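Demonstration Collection for the Folding Task: Progress and Procedure

Robotics club, manipulation group
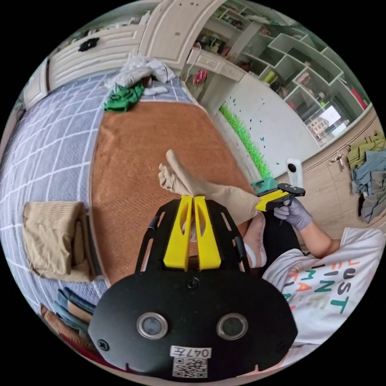

Izzati Goh asked whether soft items should be in the set at all this term, given that a sock has no fixed shape and the policy will see a different object every time it is dropped. The point was discussed at the March meeting. Soft items stay in. The task as entered for the Solano round is household tidying, and a set made up only of boxes and cups would not prepare the model for it.

Work so far has been done with the hand-held grippers, one in each hand, with yellow fingers on a black body. The operator does the task directly and the recordings are used as training data. The stocking task has three stages: grasp one end, grasp the other end, and lay the item out straight before folding. Most of the recording time goes to the second grasp. The fabric tends to bunch when the first gripper lifts, and the free end can fold under itself where the fingers cannot reach it.

The group now has 142 demonstrations on disk. Of these, 19 were rejected in the first review. The most common fault was a start with the fingers already closed on the fabric, which leaves the model with no approach to learn from. A smaller number were rejected for long pauses in the middle of the task. Short pauses are acceptable and should not be trimmed by hand, as the Saver script handles them when it converts the files.

Procedure for the next batch:

Begin each recording with both grippers open and clear of the item. Hold that position for 2 seconds.

Drop the item again between demonstrations. Do not place it by hand in a convenient position. The spread of starting shapes is too narrow at present, and the model does well only on the ones it has seen.

Close the fingers fully on thin knit. A partial grip looks sound until the fabric is pulled tight, at which point it slides.

Pull along the length of the item. Pulling at an angle twists it, and the twist has to be worked out before the fold.

If a grasp fails, try again within the same recording. Recoveries are useful data — the first version of the model had seen almost none and would repeat a missed grasp in the same spot.

Write the operator's initials and the item type in the log before starting the next item. Several entries from the early sessions have no item type and had to be sorted by playing them back.

The first policy was trained on the accepted demonstrations and run on the Chukwu arms in the workshop. It reached the first grasp in most trials. The second grasp was poor when the far end lay close to the first gripper, and the arms came near each other often enough that the run was stopped by hand. A minimum distance between the two wrists has been added to the controller. It costs a little speed and will be left in until the Trirkutham demonstration.

The target for the next batch is 50 demonstrations, split between socks, stockings and small towels. Shirts are on hold until the two-handed pull is reliable. Members who have not used the grippers before should do a few practice runs without recording, mainly to get used to judging where the fingertips are. Calibration must be repeated if a gripper has been dropped or a lens has been touched.

Two questions remain open. The first is whether to train one model for all soft items or a separate one for each type. The second is whether the straightening stage should be scored on its own, as the current score counts only the finished fold and gives no credit for a run that fails at the last step. Comments on either can be added to the group log.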